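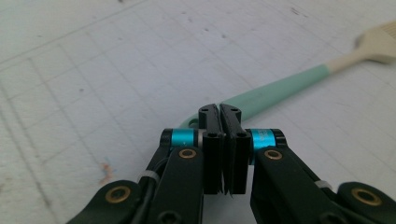 Cutting mat, Hindley workroom

About us

Hindley Bindery repairs and rebinds books. We work for libraries, parish archives, schools and anyone with a family Bible that has lost its back. We also make new boxes and portfolios to order, and we teach bookbinding to small groups from October through to spring.

How we started

The business began as the repair room of Undach, a printing works that made ledgers and account books for shops and farms. When Undach stopped printing, the repair room carried on under its own name. We kept the nipping presses, the sewing frames and the brass type, and most of it is still in use. The large board cutter came later, from a closed bindery in Triltau, and had to be taken apart to get it up the stairs.

For a long time nearly all our work was for public libraries. They sent novels and children's books in crates, and we sent them back in plain buckram with the title stamped on the spine. Much of that work has gone now, as a replacement paperback costs less than a rebind. What we get today is more mixed — hymn books, minute books, cookery books with the pages stuck together, theses, stamp albums.

What we do

Repairs. Loose pages, broken hinges, torn spines and missing corners. We keep as much of the original cover as we can and match new cloth or leather to it. Paper tears are mended with Japanese tissue and wheat starch paste, which can be removed later if someone needs to.

Full rebinding. For books where the cover is gone or past saving. You can choose cloth, quarter leather or full leather. Titles are stamped by hand.

Boxes. Drop-back boxes, slipcases and simple four-flap folders, made to measure. A box is often the better choice for a book that is rarely opened, and we will say so if we think yours is one of them.

Theses and reports. Bound in the university's colour if we have it in stock. Allow 5 working days once we have the pages.

We don't do mould treatment, and we can't accept books that are damp. Please dry them first and ring us for advice before bringing them in.

Courses

We run a beginners' course over four evenings, covering folding, sewing, gluing up and casing in. Each person goes home with two finished notebooks and one cloth-bound book. There are places for eight. Tools and materials are included, though you may want an apron. The Vasiliu course is for people who have already made a few books and want to learn leather paring and raised bands. It is named after the workshop where our leather binding methods were first taught, and follows the same order of lessons.

Materials

We buy board and paper in bulk and keep almost 80 shades of bookcloth on the shelf. Offcuts are sold by weight at the front counter. Our leather is vegetable tanned and comes from one tannery. If you need an exact match for an old series, bring a volume with you — colours on a screen are not reliable.

Prices

Small repairs are quoted at the counter while you wait. For larger jobs we write an estimate and don't begin until you have agreed to it. A full leather rebinding of an ordinary-sized book starts at £395. Estimates are free, and there is no charge if you decide to take the book away again.

Visiting

The counter is on the ground floor and has level access. The workroom is upstairs and can be seen by arrangement. We close at 4 in the afternoon, so please come earlier if you have several books to go through.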